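Search this site
Search for:

Course handout, unit 4: How a studio game show is put together

This handout covers the format side of the unit. The scheduling side is in the next one. Read it before the screening and bring it with you, as we will mark it up during the break.

What a format is

A format is the written set of rules and features that lets a show be made again by a different crew in a different country. The idea alone ("families cook against the clock") is not a format. A format says how long the clock runs, who starts it, what happens when two teams tie, what the host says when time is up, and what color the lights turn.

Most of this is kept in a document called the bible. The bible we will use in class is for Lomuvham, a half-hour quiz produced by a small company called Mekside. It is 144 pages long. You will get only the first chapter and the chapter on scoring. Look at how few of the pages deal with the questions. Most are about casting, set layout, music cues and the order in which things are recorded.

The segments of Lomuvham

Cold open. The host reads one question before the titles. The answer is given after the first break.

Round one. Four players, short questions, one point each. The lowest scorer leaves. If there is a tie, the player who buzzed in first more often stays.

Round two. Three players choose categories from a board. A wrong answer passes the choice to the left.

Round three. The players bet part of their score. In the first season there was no upper limit on the bet, and several episodes were decided before the final. A limit of 300 points was added in season 2.

Final. One player, ninety seconds, ten questions. The player may skip a question once and come back to it. 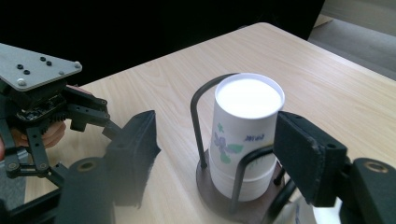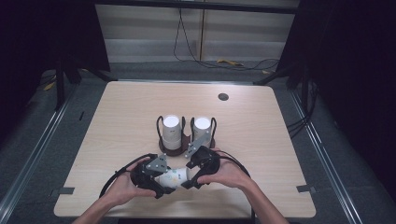
Notice that the number of people on the stage drops with each round. The director's job gets simpler as the episode goes on, and the close-ups get longer. By the final there is only one face to cut to besides the host. Many quiz formats narrow in this way, and students often copy it without asking whether their own show needs it. A show built on teams may be better off keeping everyone on stage until the end.

Recording order

Viewers see one episode a night. The studio records several in a day. For Lomuvham the usual day is five episodes, with the audience changed after the third. This affects the format in three places:

- A returning champion changes clothes between episodes, so the bible asks players to bring spare outfits.
- The host avoids naming the weather, the news or the time of day.
- Scores are checked by a second person before each break. A mistake found later means recording the round again with spare questions.

The question bank for the first season held 1,177 questions, over half of them spares. Spares are written to the same level as the main questions and sorted by category. When a question is thrown out, the replacement has to come from the same category and the same level, or the other players can fairly complain.

Selling it abroad

When a format is licensed, the buyer usually gets the bible, the music, the graphics package and some visits from a consulting producer. Antoniadis, the first company to license Lomuvham, asked to drop round two and run a longer final. Mekside agreed to the longer final only. A later buyer, Fullent, wanted an hour-long version and ended up adding a round of its own. Under the contract, that new round belongs to Mekside, and other buyers can now use it. Clauses like this are common, so read for them.

For discussion

1. Which parts of round three would you keep if the show had no money prize?
2. The cold open gives nothing to the players. Who is it for?
3. Fullent's version runs twice as long with one extra round. Where does the rest of the time go? Use the running order on the back of the scoring chapter.

Written work

Write a two-page bible for a quiz or game segment of ten minutes. Include the rules, the tie rule, the number of cameras and the exact words the host uses to start and stop play. Do not include sample questions — they take up space and I will not grade them. Drafts are due in November, before the studio visit. Bring two printed copies, one for your partner and one for me.

3 comments
Share 14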